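Gurthorpe's Dressing Table Day is back, and bigger

9 Jun 2026

I went along to Dremlow Hall on Saturday meaning to stay for half an hour, and I came home at teatime with a carrier bag of other people's hairbands and a firm plan for my bathroom shelf. So I'm calling it a success!

If you missed it, this was the second Dressing Table Day in Gurthorpe. The idea is simple enough. You bring the drawer, bag or shoebox where all your make-up and odds and ends have ended up, tip it out on a table, and sort it with a bit of company. Entry was £2, tea included, and there were 15 tables this time against 8 last year (they had to borrow the extra ones from the bowls club, and carrying them over the road took most of Friday evening, I'm told).

Cremilda Pacheco, who started the whole thing, was giving short talks through the morning on getting a small organiser to earn its space. She's very keen on the sort with a mirror in the lid. "People buy one, fill it on the first day and never open the bottom drawer again," she told us, and I'm afraid there was some guilty laughter from my end of the room.

Her advice was to start with everything empty, lid up, drawers in, and only then decide what lives where. Daily things go in the open sections at the side, where you can grab them half asleep. The top drawer gets whatever you use most weeks. The bottom one is for best, or for spares, but you have to choose one or the other, and she was quite strict about that. 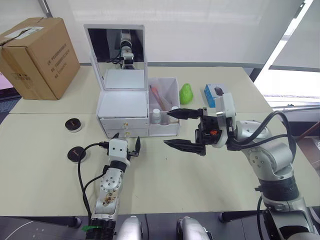
I had a go with my own lot after the second talk. It took far longer than I'd thought, mostly as I kept stopping to read the tiny dates on things. I found 5 lip balms, all of them started and none finished, and a nail file I'd been blaming my sister for since Christmas. She has had her apology by text.

There was a good-natured row over cotton wool too. Cremilda wants it kept out of the organiser altogether, in a jar with a lid, and the woman next to me said she'd kept hers in the top drawer for years and wasn't going to change now. I'm with the jar side, but only just.

The swap corner did a roaring trade, with brushes, bags, mirrors and unopened soaps all going back and forth. Onsri, the gift shop on Mill Lane, had put up a small prize for the tidiest finished drawer, and it went to a lad of about school-leaving age who had lined up his hair products by height. Lovely job, and his gran was thrilled.

Anything nobody wanted was boxed up for the Dretumine charity shop, which is taking clean, unopened toiletries until the end of June. They can't accept anything part-used, so please don't leave those on the step.

The hall kitchen ran out of scones before noon, so do get there early next time. Cremilda hopes to run another one in the autumn, with sewing boxes this time (mine is a disgrace, so I'll be there). She'd like to hear from anyone with a spare folding table, and there's a sheet to sign on the board just inside the hall door.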